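Section 5: Pushing exercises with the Flenita arm

By now the arm should be bolted down, plugged in and no longer making the noise. If it is still making the noise, go back to Section 2 and tighten the collar. We will wait.

This section covers fitting the rod and teaching the arm to shove small shapes about on a board. It sounds easy. A toddler can do it, but a toddler comes with better software.

Fitting the rod

1. Switch off at the wall. The button on the controller only sends it to sleep, and it wakes up cross.
2. Slide the rod into the black collar until it stops.
3. Tighten the grub screw with the small key. The large key fits nothing in this kit and we would be glad to hear what it is for.
4. Tug the rod. If it comes off in your hand, repeat step 3.

CAUTION: The rod must never touch the board with the motors on. Set the tip to hover just clear of the wood. Scratches are not covered by the Nusska warranty, however artistic.

Setting out the blocks

5. Lay the board flat on the bench.
6. Stand the blocks on it, mostly towards the edges, and keep the middle clear.
7. Run "Rudd Home" from the menu and keep your sleeves out of the way.

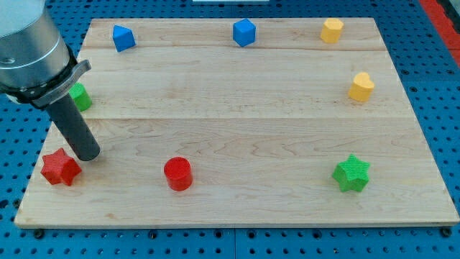
Page last changed: 3/7/26

Each colour comes in two shapes, so "push the red one" will get you whichever red one the arm fancies. Say "red star" or "red cylinder". The same goes for green, where there is another star waiting to be confused with the first.

First push

8. Type: move the red star to the middle of the board.
9. Press Go and leave the blocks alone until the lamp turns steady.
10. If the arm misses, press Back and lower the speed. The factory setting is 200, chosen by someone in a hurry. Try 14.

Note: Cylinders may topple if pushed too high up. Stand them up again with the arm paused.

Note: The heart tends to spin on its way across. Several short pushes work better than one long one.

If a block leaves the board altogether, pause and look under the bench. Spares are sold singly from the Grirnholm shop, apart from the heart, which is out of stock until June.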